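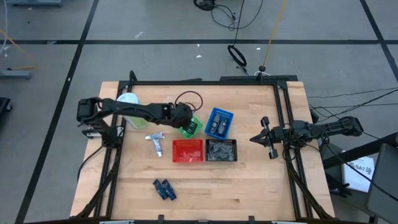

Abb. 1: Kleine Behälter auf einer Arbeitsfläche aus Holz.

Einführung in die Ordnungslehre, Skript zur vierten Sitzung
Thema: Klassifikation und ihre Restkategorien

4.1 Wiederholung

In der letzten Sitzung ging es um die drei klassischen Forderungen an eine Einteilung: Sie soll vollständig sein, ihre Klassen sollen einander ausschließen, und sie soll durchgehend einem einzigen Merkmal folgen. Wer zu Hause eine Küchenschublade besitzt, weiß, wie weit man damit kommt.

Die dritte Forderung wird am häufigsten verletzt. Ein Archiv, das seine Akten in »Verträge«, »Briefe« und »Dringendes« teilt, hat zwei Merkmale vermischt und wird den dringenden Brief nie wiederfinden.

4.2 Der Fall Firkham

Pflichtlektüre ist Bellamys Aufsatz über das Stadtarchiv Firkham. Mervyn Bellamy übernahm dort einen Bestand von 1.212 Mappen, verteilt auf 83 Sachgruppen. Davon enthielten 60 jeweils nur eine einzige Mappe. Die größte Gruppe hieß »Verschiedenes«, die zweitgrößte »Verschiedenes (neu)«.

Bellamys Vorgänger hatte für jeden Zweifelsfall eine eigene Gruppe eröffnet, bis ihm die Lust verging. Danach kam alles zu »Verschiedenes«. Beide Strategien sind verständlich, und beide führen zum selben Ergebnis: Man sucht am Ende überall.

Merke: Eine Klasse mit einem Element ist ein Name. Eine Klasse mit allen Elementen ist ein Raum mit Tür. 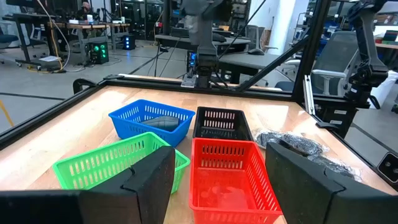 4.3 Nominale und ordinale Merkmale

Farbe ist das Standardbeispiel für ein nominales Merkmal. Blau ist von Schwarz verschieden, aber nicht mehr oder weniger als Schwarz. Wer farbige Körbe in eine Reihenfolge bringt, hat diese Reihenfolge selbst mitgebracht und sollte sie irgendwo aufschreiben, am besten bevor er in Urlaub fährt.

Ordinal sind dagegen Dringlichkeitsstufen, Schulnoten und Konfektionsgrößen. Man darf sie ordnen, aber nicht mitteln. (Es geschieht trotzdem täglich, auch an dieser Fakultät.)

Häufig wird ein nominales Merkmal als Zeichen für ein ordinales verwendet: Rot für eilig, Grün für erledigt. Gareth Clegg nennt das »geliehene Rangfolge« und hat dagegen 117 Seiten geschrieben. Sie dürfen ab Kapitel zwei quer lesen.

4.4 Die Ablage Ater

Als Gegenmodell dient die Registratur der Spedition Ater. Dort gibt es wenige Klassen, eine schriftliche Definition je Klasse und eine Restkategorie, die jeden Januar geleert werden muss. Was sich darin häuft, bekommt eine eigene Klasse. Was einzeln bleibt, wird der nächstliegenden zugeschlagen, notfalls unter Protest der Buchhaltung.
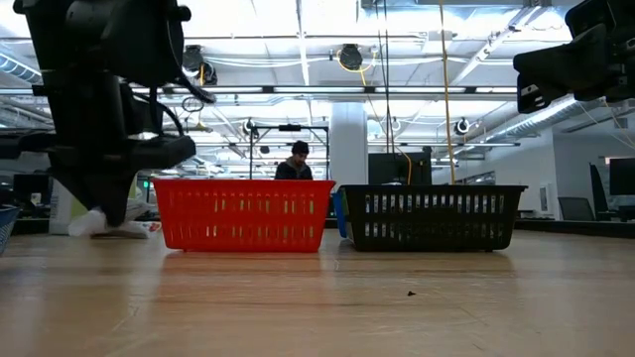 Abb. 3: Rot und Schwarz, nominal verschieden. Der Rang ist Vereinbarungssache.

4.5 Aufgaben bis zur nächsten Sitzung

a) Suchen Sie in Ihrer Wohnung eine Einteilung, die mindestens zwei Merkmale vermischt. Nennen Sie beide. Eine halbe Seite genügt.

b) Formulieren Sie eine Definition für »Verschiedenes«, die ohne das Wort »sonstig« auskommt.

c) Lesen Sie Ahmadpour, Kapitel drei, und prüfen Sie, ob die dortige Tabelle ihre eigene Regel einhält. Die Fußnoten gehören dazu.

Abgabe über das Kursportal Skelance, Ordner »Sitzung 4«. Bitte nicht in den Ordner »Diverses« – den hat die Kursverwaltung angelegt, und ich habe keinen Zugriff darauf.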